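3.2 Cell Setup and the Simulated Counterpart

The Starnau cell consists of one seven-joint arm with a parallel two-finger gripper, a fixed table, and a single external camera. All maintenance and recalibration work reported in this paper was carried out on this cell and on its simulated counterpart, which is built in the Moseo environment. The simulated cell serves two purposes. It is used to check a new calibration before the physical arm is allowed to move near the table, and it supplies reference poses against which drift in the physical cell is measured.

The arm base is bolted to a steel plate beside the table. In the original layout, described in our earlier report, the base stood at the center of the long side. It was later moved toward one corner so that the service panel could be opened without taking the table out. The move shortened the average service stop but placed the working area off to one side of the arm. Poses near the corner closest to the base are now reached with the elbow strongly bent, and small errors in the base transform show up there first. For this reason the corner region was chosen as the main test area for the procedure below.

3.3 Calibration Procedure

Calibration is done in three stages. In the first stage each joint is driven to its mechanical reference and the encoder offset is read and compared with the stored value. A joint whose offset differs from the stored value by more than the limit in the service sheet is set aside for inspection, and the procedure stops. No correction is written at this stage. Early in the project offsets were corrected automatically, and a loose coupling in the wrist was hidden for several weeks by repeated small corrections.

In the second stage the base transform is estimated. The gripper is closed on a machined pin and moved through 40 poses spread over the table, and the pin tip is located in the camera view at each pose. We use 20 of these poses to fit the transform and hold out the other 20 to test it. The split is fixed and is not redrawn between sessions, so that results from different service dates can be compared directly.

In the third stage the gripper is checked. The fingers are opened and closed through 80 cycles with no load, and the commanded and measured widths are logged. Wear in the finger slides appears in this log as a widening gap between the two values near the closed end of the stroke. The finger pads are inspected by eye after the cycles are complete and replaced if an edge has lifted.

The new values are then copied to the simulated cell, which is loaded with a marble-patterned tabletop and a mixed set of kitchen objects and food items. The arm is commanded to a set of approach poses near the corner of the table, with the fingers pointing down next to the rim of a small gray bowl.
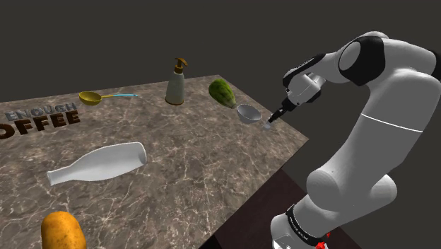 An approach pose is accepted if three conditions hold. The fingertips must clear the table surface by the margin set in the configuration file, no arm segment may enter the volume below the table edge, and the joint values must stay inside the soft limits. The second condition was added after the base was moved. With the base in its present position the lower arm passes close to the side of the table on its way to the corner, and a transform that is wrong by a small angle can produce a path that is clear at the fingertips but not at the elbow.

Objects in the simulated set are placed so that open table remains between most of them. This spacing is deliberate. Dense placement was tried, but failed approaches were then mostly caused by contact with neighboring objects and told us little about the state of the calibration. Surface texture and printed lettering on the tabletop are varied between runs and have no effect on the collision geometry. They are kept because the same rendered views are used to test the pin detector, which at one time mistook high-contrast lettering for the pin tip.

3.4 Service Interval and Faults

The full procedure was run on the first working day of each month and after any part was changed. The Gudonitz controller, which was fitted when the cell was built, loses its stored offsets if power is removed while the brake release is active. This fault occurred twice. In both cases the first stage detected it, and the offsets were restored from backup. The service sheet now requires the brake release to be off and tagged before the main switch is opened.

The camera bracket was the most frequent source of error. It is mounted on the same steel plate as the arm, and fast moves caused the lower screw to back out. The effect on the held-out poses was a steady shift in one direction, which is easily told apart from encoder faults. The screw was replaced with a longer one and a locking washer, and the check of its torque was moved to the start of the second stage. The bracket was due for a second inspection in August and those results are not included in this section.

Related items
Encoder offset logging on the Minami test stand
Finger pad wear in parallel grippers: a bench study
Moseo environment: notes on collision geometry
Gudonitz controller service sheet, revision 2020-07-21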